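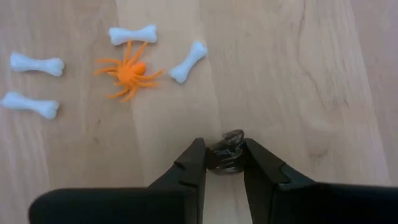 **Halloween small parts: sorting before October**

The Akham swap table opens its Halloween drawer early every year, and every year the drawer is a mess. Plastic spiders, bones, bats, pumpkins and rings come back in November in grocery bags and get tipped in together. By the time families start asking for party packs, it takes longer to find the right pieces than to fill the bags.

This year we are sorting in September. The work got started on September 2, 2023, and will go on through the month whenever the table is free.

The method is simple. Tip out a small heap in the middle of the table, spread it until the pieces are one layer deep, and pull one kind at a time. Orange goes first because it is easiest to spot. White comes next. Leave the dark pieces for last, when there is less on the table to hide them. Small heaps go faster than big ones. Last year we tried emptying the whole drawer at once and spent most of an afternoon picking spiders off the floor.

Some notes on particular pieces:

- **Spiders.** Check the legs. The thin ones snap near the body. A spider with one leg gone can stay in the craft box, but please don't put it in a party pack. Spiders also hook onto each other, so lift them out singly.
- **Bones.** These hold up well. If they look gray, put them in warm water with dish soap and dry them on a towel before they go back.
- **Anything with glitter.** Keep it in its own bag, tied shut.
- **Anything you can't identify.** Leave it on the tray. Yolanda Haverford will decide.

Party packs will again hold 12 pieces each. The inventory from last May gave us 1,679 pieces in all, and with the donations that came in over the summer we should be at around 2,000. That is enough for the school order and the library order, with a fair amount left for the Morais Street block party.
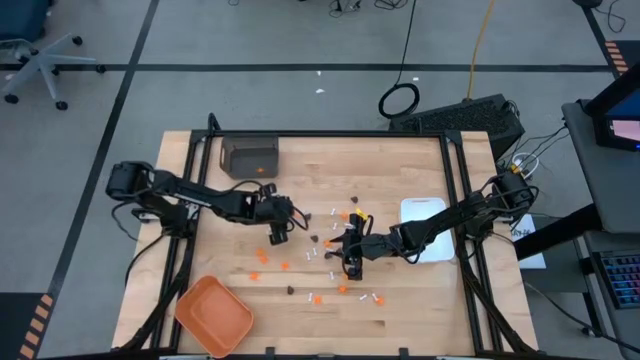 Dorin Preda wrote in after the last issue to ask whether we could stop sorting by color and sort by shape. His point was that parents ask for "just spiders" or "no skeletons, please" and never ask for orange. He would also like the bins labeled on the front and not only on the lid, as the lids get swapped.

We are going to do both. Color is still the quicker first pass, but each color will be split by shape before it is put away. The front labels are printed and in the supply cabinet, second shelf, in the envelope marked Prirkov.

A few dates and requests. Party pack orders are due by the end of the month. Put your name, the number of packs and any pieces to leave out on the order sheet, and note if the packs are for children under three, as those will be stickers only. Clean jars with lids are useful, especially short wide ones. We don't need more grocery bags.

If you have Halloween pieces at home from last year, bring them in before the sorting is done. Loose is fine. Shoshana Boateng can take drop-offs at the Bremthorpe side door, and there are 2 bins just inside it, one for plastic and one for paper decorations. Candy can't go in either one.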